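Mit dem Wohnmobil allein auf langen Geraden: wie bleibt ihr wach?

Gefragt von Bontu Tesfamariam

Hallo zusammen, ich fahre im September zum ersten Mal alleine eine richtig lange Strecke, laut Planer 1.422 Kilometer bis Drarberg. In der Stadt bin ich fit, aber sobald es nur noch geradeaus geht, werde ich nach zwei Stunden so dösig (Kaffee hilft mir null!). Wie teilt ihr euch das ein? Und fahrt ihr lieber nachts oder tagsüber?

gakora_camper

Tagsüber, ganz klar. Nachts bin ich genau einmal gefahren und dann nie wieder. Ich mach alle zwei Stunden Pause, auch wenn ich mich fit fühle, und steige dann wirklich aus und laufe einmal ums Auto. Mehr als 516 Kilometer am Tag hab ich noch nie geschafft, und das war schon zu viel. Mittags nur was Leichtes essen, nach Schnitzel mit Pommes kannst du mich direkt auf dem Rastplatz abstellen. Und Fenster auf oder Musik laut bringt vielleicht fünf Minuten, verlass dich da bloß nicht drauf!

Prodach

hörbücher. krimis am besten. gute fahrt

Antoniuk

Also ich hab inzwischen über 2.000 Kilometer auf solchen Strecken hinter mir und bei mir sind es zwei Sachen. Erstens der Kurzschlaf: Wecker auf 18 Minuten, Sitz zurück, Augen zu. Danach ein Schluck Wasser und noch kurz warten, bis der Kopf wieder da ist. Zweitens den Blick wandern lassen, also Spiegel, Tacho, Ferne und wieder von vorn. Auf so einer Straße starrt man sonst ewig auf denselben Punkt am Horizont:

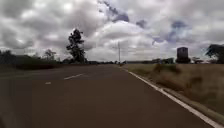 Nachtrag zu den Übernachtungen

Die Stellplätze such ich mir schon morgens raus, damit ich abends nicht müde noch weiterfahre. Spätestens um 17 Uhr ist bei mir Schluss. Für deine Strecke würde ich drei Übernachtungen einplanen, dann hast du auch was von der Fahrt. Hast du eigentlich einen Tempomat? Den lass ich auf Geraden gern mal aus, dann hat der Fuß was zu tun.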